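Notes on the sorting cell, after one season

I have worked in the back end of the Zullusholm returns warehouse long enough to have written three versions of the sorting procedure. The fourth version is the first one with an arm in it, and most of the writing time went into the parts that concern people. I'm putting my notes here while they are fresh, mainly for others who run mixed-goods sorting and have been told that a cell is coming.

What we sort is the stuff that comes back loose. Toy returns, pet toys, sample balls, packing scrap, and whatever else ended up in the carton, drink cans included. Until last year this was done by hand at four benches. A person took an item, looked at it, made a decision and put it in a box. The written procedure said two seconds per item. Some items took that and others took a good deal longer, depending on how many arguments a given item could start.

The cell from Joltberg changed the order of the work more than the work itself. Before, deciding and moving were one motion. Now they are separate jobs, with a queue between them, and queues have to be managed by somebody. We trial new mixes on a bench setup with a deliberately bad tray before we let them near the line.

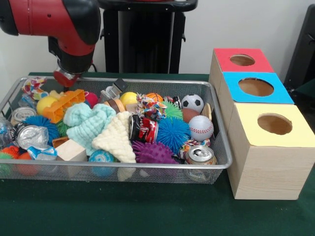 Test tray, mixed load, with the three boxes on the right.

The mix matters. Hard round items on their own are a solved problem as far as we are concerned. Fabric is where the time goes. A knitted piece lying over three other things can be gripped well enough, but what comes up with it is hard to predict, and the item underneath may no longer be where the last picture put it. Knotted rope is similar. Crushed cans present a different face each time. So the load recipe for a trial always includes fabric, rope and at least one crushed can, and I don't sign off on a trial that was run without them.

The first thing that changed for staff was where they stand. At the old benches you stood over the goods. With the cell you stand at the side, looking at a screen and a tray, and you step in when the system asks. We ran the first month with the screen on the wrong side of the operator, which meant turning the head on every request. Jocelyn Tremblay, who had the early shift then, logged the neck complaints in the same sheet as the stoppages, and it was the right place for them. Moving the screen took one evening.

The second change was in the count. By hand, output was counted per person. It was never a good measure, and everyone knew which bench got the easy cartons. With the cell, output is counted per tray, and the person's contribution shows up as interventions: how many, what kind, and how long each one took. Management at first read a high intervention number as a slow operator. It is mostly a property of the load. A tray with a lot of cloth in it will call for help more often no matter who is on shift. I wrote a half-page memo on this, and after the second reading it was accepted that intervention figures are not to be used in individual reviews. If your site is getting a cell, settle that point before installation. It is harder to settle once there is a chart.

Third, training. We used to train a new sorter in one shift. The cell takes four, and most of that is spent on exceptions. Starting and stopping is ten minutes. The rest is learning to judge whether to clear an item by hand, re-spread the tray, or let the arm try again. Our rule is 2 attempts on the same item and then a person takes it out. The old guidance from the integrator was higher, and people stood there watching it fail, getting annoyed, and reaching in before the stop was confirmed. Lowering the number was a safety measure as much as a throughput one.
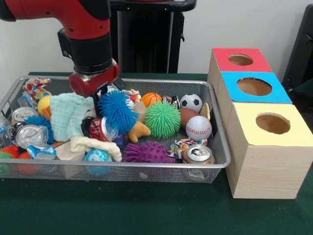

The reaching-in problem deserves its own paragraph. People who have sorted by hand for years have fast hands, and they see the right item before the software does. Signs did nothing. What worked was moving the stop control to within easy reach, and making the restart short. When a restart took most of a minute, people avoided the stop. Once it was brought down to a few seconds they used it as intended. I would put restart time in the purchase specification if I did this again, above rated speed.

The boxes also turned out to need more thought than expected. A round hole in the top keeps the drop point unambiguous, and a different color per box lets the operator check a category from a distance. It also hides how full the box is. We now swap on a count, which is set low for soft goods. The Bilunura software we use for labels was written for open totes, and it took until November to get a swap count field added.

On headcount: nobody was let go from our four benches. Two people moved to inspection, one to inbound, and one took over load preparation, a job that did not exist before and is now graded a step higher than sorting. I record this as what happened here. The MacDonald site did it differently and I don't have their numbers.

The most common question I get from other warehouses:
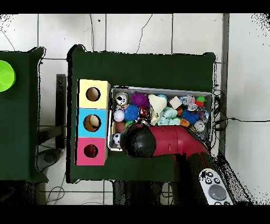 Does the cell need a full-time operator?

With our load, one operator can cover two cells on a steady mix and one cell when there is a lot of fabric. We tried leaving a cell uncovered over the lunch break. It stopped on a jam in the first few minutes and stood there until the break was over, so we now stagger lunches.

Next on my list is load preparation. If the cloth is pulled out before the tray is filled, interventions should drop, but then a person is sorting by hand again upstream, and that time has to be counted somewhere. I have a spreadsheet for it with 72 rows, most of them still empty. The first filled trays go in next week.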